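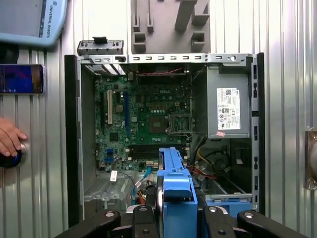 파란 캐디 물고 있는 우리 로봇. 안에 하드디스크도 들어 있어요.

블로그 오랜만이에요. 두 달을 통째로 비워 놨더니 글쓰기 버튼이 어디 있었는지도 한참 찾았네요ㅋㅋ 그동안 뭘 했냐면요, 남이 버린 컴퓨터를 로봇한테 뜯기고 있었습니다. 정확히는 '뜯는 법을 가르치고' 있었다고 해야 하는데, 하다 보면 누가 누구를 가르치는 건지 잘 모르겠어요.

제가 들어가 있는 로봇 동아리 이름이 골라우(Gollau)예요. 이름 뜻은 묻지 마세요, 선배들한테 물어봐도 대답이 다 달라요. 올해 우리가 나가기로 한 게 클레상스(Clesance)라는 학생 대회인데, 과제가 폐데스크톱 분해입니다. 옆판을 떼어 놓은 본체를 세워 두고, 로봇팔이 정해진 부품을 꺼내서 트레이에 옮기고, 그다음 라운드에서는 꺼낸 걸 다시 집어넣어요. 처음에 과제 설명 읽었을 때는 다들 "어? 이거 쉬운 거 아니야?" 했거든요. 드라이버도 안 쓰고 손으로 쑥 빼면 되는 부품만 골라 놨으니까요. 네... 사람 손으로는 쉽죠. 사람 손으로는요.

우리 팀이 연습용으로 쓰는 본체는 초록색 메인보드에 델 로고가 조그맣게 박혀 있는 녀석이에요. CPU는 없고 소켓만 휑하게 남아 있어요. 메모리 슬롯은 아래쪽에 가로로 누워 있고요. 처음엔 좀 불쌍했는데 이제는 눈 감고도 어디에 뭐가 있는지 그릴 수 있을 만큼 정이 들었어요. 동아리에서는 그냥 '본체 형님'이라고 부릅니다. 작업실 들어가면서 형님 안녕하세요 하고 들어가요. 진짜로요.

작업실 이야기도 조금 할게요. 학교에 루엘린(Llewellyn)관이라는 낡은 실습동이 있는데 우리가 거기 1층 구석을 써요. 벽이 울룩불룩한 은색 골판 금속이라 처음 보는 사람은 창고인 줄 알아요. 비 오는 날에 소리가 엄청 울리고, 누가 렌치 하나 떨어뜨리면 건물 전체가 알아요. 그래도 저는 여기가 좋아요! 벽에 뭘 달기가 편하거든요. 펜던트도 손 닿는 높이에 걸어 두고, 휴대폰도 벽에 붙여 놓고 쓰고, 그러다 보니까 벽이 점점 냉장고 문짝처럼 되어 가고 있어요. 공구 자리도 조금씩 바뀌어서 아침에 왔다가 밤에 다시 오면 육각렌치가 이사 가 있어요.

그럼 이제 캐디 이야기. 오늘 글의 주인공이에요.

하드디스크를 그냥 나사로 박아 놓은 본체도 있지만, 우리가 쓰는 건 파란 플라스틱 캐디에 끼워서 통째로 넣고 빼는 방식이에요. 양옆을 살짝 누르면서 당기면 빠지고, 넣을 때는 밀어 넣다 보면 딸깍 하고 걸립니다. 사람은 이걸 2초면 해요. 제가 재 봤어요. 그런데 이 동작을 로봇한테 시키려고 쪼개 보면 갑자기 어마어마하게 복잡해집니다. 어디를 잡을지, 얼마나 세게 잡을지, 당기는 방향이 조금만 삐뚤어지면 어떻게 되는지, 딸깍 소리를 로봇은 어떻게 알아차릴지. 손가락 끝이 그냥 '아 걸렸네' 하고 아는 걸 숫자로 바꿔 줘야 해요. 캐디 하나 가지고 회의를 세 시간 한 적도 있어요. 결론은 떡볶이를 시키자였고요.

처음에는 캐디 앞부분을 얕게 잡았어요. 그러면 접근하기는 편한데, 들어 올리는 순간 앞뒤로 까딱까딱 흔들려요. 하드디스크가 생각보다 묵직하잖아요. 까딱거리다가 메모리 슬롯 쪽을 툭 치고, 우리는 다 같이 으아악 하고. 그다음엔 깊게 잡아 봤더니 이번엔 그리퍼 손가락이 케이스 벽에 닿아요. 이 손가락이 둥글고 두툼해서 좁은 데 들어가는 걸 별로 안 좋아하거든요. 볼트 머리까지 튀어나와 있으니까 여유가 더 없고요. 얕으면 흔들리고 깊으면 부딪히고, 그 사이 어딘가에 답이 있을 텐데 그 '어딘가'를 찾는 데 2주가 갔습니다.

그 2주 동안 저는 로봇을 미워했다가, 캐디를 미워했다가, 캐디에 달린 플라스틱 걸쇠를 설계한 분을 잠깐 미워했다가(죄송합니다), 마지막에는 그냥 저를 미워했어요. 제가 적어 놓은 좌표에 부호가 하나 틀려 있었거든요. 마이너스 하나요. 그거 하나 때문에 팔이 매번 살짝 위로 떠서 들어가고 있었는데, 다들 그리퍼가 문제라고 생각하고 손가락 간격만 계속 만지고 있었던 거예요. 팀원들이 착해서 아무 말도 안 했는데 그게 더 미안했어요. 그날 음료수는 제가 샀습니다.

아, 우리 제어 프로그램 이름은 브리코프(Brikov)예요. 작년 팀이 만들어 둔 걸 물려받아서 고쳐 쓰고 있어요. 물려받은 코드가 어떤 느낌인지 아시는 분은 아시죠? 주석에 "여기 건드리지 마"라고만 쓰여 있고 이유는 없어요. 건드려 봤더니 트레이 쪽으로 가야 할 팔이 집으로 돌아가더라고요. 네, 안 건드리기로 했습니다. 그래도 뼈대는 아주 튼튼해요. 동작을 잘게 나눠서 블록처럼 이어 붙이게 되어 있어서, '접근'만 바꾸고 싶으면 접근만 바꾸면 돼요. 저처럼 한 군데 고치다가 딴 데 부수는 사람한테는 정말 고마운 구조입니다.

제가 이번에 새로 넣은 건 '흔들어 보기'라는 블록이에요. 이름이 좀 그렇죠ㅋㅋ 캐디를 레일에 밀어 넣을 때 한 번에 쭉 넣지 않고, 입구에 살짝 걸친 다음 좌우로 아주 조금씩 움직이면서 넣는 거예요. 이 아이디어는 집에서 서랍 닫다가 나왔어요. 우리 집 책상 서랍이 오래돼서 그냥 밀면 안 들어가고 달래듯이 흔들면서 밀어야 하거든요. 금요일 밤에 서랍이랑 씨름하다가 갑자기 이거다 싶어서 단톡방에 막 썼는데 답장이 "자라"였어요. 근데 다음에 모였을 때 해 보니까 진짜 훨씬 나은 거예요! 완벽하진 않아도, 입구에서 턱 막혀서 비상정지 누르는 일이 확 줄었어요. 서랍한테 절해야 합니다.

시도 횟수는 공책에 적고 있어요. 컴퓨터에도 기록이 남지만 저는 손으로 쓰는 게 좋아서요. 지금까지 캐디 작업만 137번 했고, 그중에 99번 성공이에요. 성공 기준은 우리끼리 정한 거라 좀 깐깐합니다. 다른 부품을 하나라도 건드리면 실패, 사람이 손으로 거들면 당연히 실패, 캐디가 끝까지 안 걸려도 실패. 파란 볼펜이 성공이고 빨간 볼펜이 실패인데 앞쪽 몇 장은 거의 빨간 바다예요. 넘기다 보면 점점 파래져요. 이 공책은 대회 끝나면 제가 가질 거예요. 아무도 달라고는 안 하던데 미리 말해 둡니다.

실패한 것 중에 제일 기억나는 건 케이블 사건이에요. 본체 안에 노랑, 빨강, 검정, 주황 전선이 한 뭉치 늘어져 있잖아요. 파워 밑으로요. 저걸 우리는 '라면'이라고 부르는데, 한번은 팔이 빠져나오면서 라면 한 가닥을 걸고 나온 거예요. 캐디는 멀쩡히 잡았는데 뒤에 전선이 딸려 오니까 본체 형님이 스르륵 앞으로 기울었어요. 제가 몸을 날려서 잡은 건 아니고요, 그러면 안 되니까(로봇 움직일 때 손 넣으면 절대 안 됩니다!!) 정지부터 하고 보니까 형님이 비스듬하게 버티고 계셨어요. 그 뒤로는 시작하기 전에 라면 정리부터 해요. 전선이 어디 늘어져 있는지 보고, 나오는 길을 조금 돌아서 잡고요. 대회 때는 케이블 위치를 우리가 못 정한다고 해서 그건 아직 숙제입니다.

그리고 힘 조절. 이게 은근히 사람 성격이 나오는 부분이에요. 저는 겁이 많아서 자꾸 약하게 잡게 하고, 우리 팀에서 기계 쪽 맡은 친구는 "떨어뜨리느니 꽉 잡자" 파예요. 한동안 제가 낮춰 놓으면 다음 날 올라가 있고, 또 낮추면 또 올라가 있고 그랬어요. 말로 하면 될 걸 서로 아무 말 없이 숫자로 싸운 거죠. 나중에는 종이에 값을 적어서 벽에 붙이고 '이거 바꾸려면 둘 다 있을 때' 하고 약속했어요. 지금 값은 둘의 딱 중간인데 꽤 괜찮습니다. 캐디 플라스틱에 자국도 안 남고 미끄러지지도 않아요.

코드 말고 몸으로 배운 것도 많아요. 저는 들어오기 전까지 로봇은 책상에 앉아서 하는 건 줄 알았거든요. 막상 해 보니까 절반은 서 있어요. 쪼그려 앉아서 각도 보고, 일어나서 펜던트 잡고, 다시 쪼그려 앉고. 허벅지가 튼튼해졌습니다. 신입분들한테 편한 신발 신고 오라고 꼭 말해 주고 싶어요. 그리고 물통은 뚜껑 있는 걸로요. 뚜껑 없는 컵을 들고 들어왔다가 전원 만지는 사람들한테 동시에 째려봄을 당한 적이 있어요...

혹시 학교에서 비슷한 거 해 보려는 분이 계실까 봐 조금 적어 볼게요. 본체는 욕심내지 말고 하나를 오래 쓰는 게 좋았어요. 우리도 처음엔 이것저것 모아다가 다양하게 해 보자 했는데, 본체마다 슬롯 위치가 다르고 파워 위치도 다르고 하드 넣는 방향도 달라서 첫 주에 다들 지쳐 버렸어요. 하나를 제대로 할 줄 알게 된 다음에 옆으로 넓히는 게 마음이 편해요. 본체를 바닥에 고정하는 것도 꼭 신경 쓰세요. 팔은 정확한데 본체가 밀려 있으면 아무 소용이 없어요. 우리는 바닥에 테이프로 자리를 표시해 놓고 시작할 때마다 맞춰요. 테이프가 너덜너덜해지면 새로 붙이는데, 그때 살짝 어긋나게 붙였다가 하루를 날린 적도 있습니다. 네, 그것도 저예요.

동작을 이름 붙여서 부르는 것도 해 보세요. 은근 좋아요. 우리는 '흔들어 보기' 말고도 '똑똑'(입구에 살짝 대 보는 거), '한숨'(놓기 전에 잠깐 멈추는 거) 같은 이름이 있어요. 회의할 때 "방금 한숨이 너무 짧았어" 하면 바로 알아들어요. 지나가던 다른 동아리 사람이 들으면 상담하는 줄 알더라고요ㅋㅋ

대회 순서도 나왔어요. 한 라운드에 시도 기회가 3번이고, 그중 제일 좋은 기록이 올라간대요. 137번 해 본 사람한테 세 번만 주다니 너무 야박하지 않나요. 그런데 작년에 나갔던 선배 말로는 첫 번째는 손이 떨려서 버린다고 생각하라고 해요. 로봇이 하는 건데 왜 손이 떨리냐고 했더니 시작 버튼은 사람이 누르잖아, 그러시더라고요. 듣고 보니 저 연습 때도 버튼 앞에서 숨 참아요. 숨을 참는다고 로봇이 잘하는 것도 아닌데 참게 돼요.

동아리 하면서 제일 자주 받는 질문이 "그거 해서 뭐 해?"예요. 특히 명절에요. 버린 컴퓨터에서 하드디스크를 꺼내는 로봇이라고 설명하면 이모들이 표정이 애매해지세요. 네가 꺼내면 되지 않냐고. 맞아요, 제가 꺼내면 돼요. 근데 폐가전이 산처럼 쌓여 있는 곳에서 하루 종일 이것만 하는 일을 생각해 보면 얘기가 좀 달라지잖아요. 부품마다 갈 곳도 다르고, 모서리는 날카롭고, 먼지도 엄청나고요. 본체 안쪽 철판에 손 베여 본 분들은 아실 거예요. 저는 두 번 베였어요. 우리가 만드는 게 당장 그런 데서 쓰일 수준은 절대 아니지만, 그쪽을 보면서 하고 있다고 생각하면 좀 덜 지루해요. 이모들한테도 다음엔 이렇게 말해 보려고요. 이번에도 표정이 애매하면 그냥 전 부치러 가겠습니다.

요즘 고민은 꺼내는 것보다 다시 넣는 거예요. 꺼내는 건 어느 정도 틀려도 힘으로 나오는데 넣는 건 입구가 안 맞으면 아예 시작을 못 하니까요. 거기에다 캐디를 트레이에 내려놨다가 다시 집으면 처음 잡았을 때랑 위치가 미묘하게 달라요. 그래서 지금은 트레이 쪽에 캐디를 세워 둘 수 있는 받침을 만들고 있어요. 폼을 파서 만드는 중인데, 제가 칼질을 너무 못해서 첫 번째 건 치즈처럼 됐습니다. 두 번째 건 기계 담당 친구가 가져가서 파 왔는데 너무 예쁘게 나와서 할 말이 없었어요. 역시 사람마다 맞는 일이 있나 봐요. 저는 마이너스 부호나 잘 확인하려고요.

6월에 학교에서 작은 공개 시연이 있어요. 루엘린관 1층이고, 오후 내내 문 열어 둘 거니까 근처 계신 분들은 편하게 들렀다 가세요! 캐디 꺼내는 건 보여 드릴 수 있고, 넣는 건 그때까지 되면 보여 드릴게요. 안 되면 안 되는 걸 보여 드리고요. 구경하시는 분들이 직접 손으로 빼 보는 코너도 만들 건데, 로봇보다 느리면 스티커 드려요. 빠르면 사탕이요. 아마 사탕이 많이 나갈 것 같아서 넉넉히 사 두기로 했습니다.

댓글로 물어보셨던 것도 여기서 답할게요. 지난 글에 "문과인데 들어가도 되나요" 하고 남겨 주신 분, 됩니다! 우리 팀에 국문과도 있어요. 그 친구가 쓴 작업 일지가 제일 읽기 좋아서 다들 그것만 읽어요. 그리고 "프로그래밍 어디까지 하고 가야 하나요" 하신 분, 저는 반복문이 뭔지 겨우 아는 상태로 들어왔어요. 들어와서 배우는 게 훨씬 많아요. 대신 같은 걸 백 번 넘게 봐도 안 질리는 성격이면 좋을 것 같아요. 저는 질리는데도 하고 있긴 합니다.

오늘도 나가서 열 번만 더 해 보고 오려고요. 파란 볼펜이 다 떨어져 가서 가는 길에 문구점부터 들러야 해요. 빨간 건 새 거 하나가 그대로 남아 있는데, 그건 좀 아껴 쓰고 싶네요. 다음 글은 받침 완성되면 올릴게요!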